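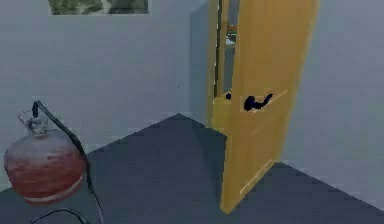 Sioned Prosser schreibt, sie gibt den zweiten Arm nicht frei, solange in der Bestellung nur „für Türversuche“ steht und kein Preis für die Wartung dabei ist.

**Status:** wartet auf Einkauf
**Bereich:** Beschaffung / Simulation
**Bearbeitung:** Mariama Abubakari

Ich habe die Bestellung jetzt in zwei Positionen geteilt. Position A ist der mobile Unterbau Windard mit einem Arm. Position B ist der zweite Arm, als Option und mit eigener Kostenstelle. Die Wartung frage ich bei Gundton extra an, im ersten Angebot war sie in einer Summe mit der Lieferung versteckt.

Zum Zweck der Anschaffung: Der Roboter soll im Lagergang Türen mit Drückergriff öffnen und durchfahren, auch wenn Gegenstände in der Nähe stehen. In der Szene oben steht die Tür schon ein Stück offen, und links vorne ist die Gasflasche mit dem Schlauch. Genau solche Anordnungen möchten wir zuerst rechnen und danach erst echte Hardware belasten.

### Verlauf

**9:10** – Simulation startet nicht auf dem alten Rechner. Fehlermeldung: Grafikspeicher reicht nicht. Ich habe die Auflösung reduziert, der Fehler bleibt.

**9:45** – Auf dem Rechner von Waldemar Zieliński läuft dieselbe Szene. Damit ist für mich klar, dass wir für die Planung einen stärkeren Rechner einrechnen müssen. Er fehlte in der ersten Liste ganz.

**10:30** – Lizenz Silura geprüft. Wir haben elf Plätze bezahlt, davon sind zwei in diesem Quartal benutzt worden. Ich schlage vor, die Zahl bei der Verlängerung im April zu senken und das Geld für den Rechner zu nehmen.

**11:20** – Morfudd Kemeys fragt nach, ob man nicht gleich den größeren Unterbau von Wynne nehmen kann. Antwort: Der größere Unterbau ist zu breit für unseren Gang. Mit offener Tür bleiben neben dem Windard rund 40 mm auf jeder Seite, das ist schon wenig.

**13:05** – Schlauch in der Simulation: Er verhält sich bei Kontakt zu steif. Als Bug gemeldet. Für das Budget hat es keine Bedeutung, aber die Fahrversuche nahe bei der Flasche sollen vorerst nicht in die Auswertung kommen.

**14:40** – Mali Gwilliam bestätigt, dass 1.000 Durchläufe pro Variante für die Entscheidung über Position B genügen. Ich trage es als Bedingung in den Antrag ein.

### Offen

- [ ] Wartungspreis von Gundton, bitte getrennt nach Unterbau und Arm
- [ ] Angebot für den Rechner, mit Netzteil und Einbau
- [x] Breite vom Gang noch einmal gemessen
- [ ] Silura: Kündigungsfrist für einzelne Plätze klären
- [ ] Greifer: kaufen oder mieten? Für den Drücker brauchen wir wahrscheinlich keinen Spezialgreifer

@Sioned: Kannst du Position A schon freigeben, wenn ich den Wartungspreis nachreiche? Die Lieferzeit beginnt erst mit der Freigabe, und die Leihstellung von Wynne endet vorher.

**Sioned Prosser, 15:25:** A ja, sobald die Kostenstelle eingetragen ist. B erst mit den Ergebnissen. Und bitte die Miete für den Greifer mit anfragen, dann haben wir beide Zahlen.

**Mariama Abubakari, 15:50:** Kostenstelle ist eingetragen, Anfrage für die Miete ist verschickt. Ich lasse das Ticket offen, bis die Antwort von Gundton kommt.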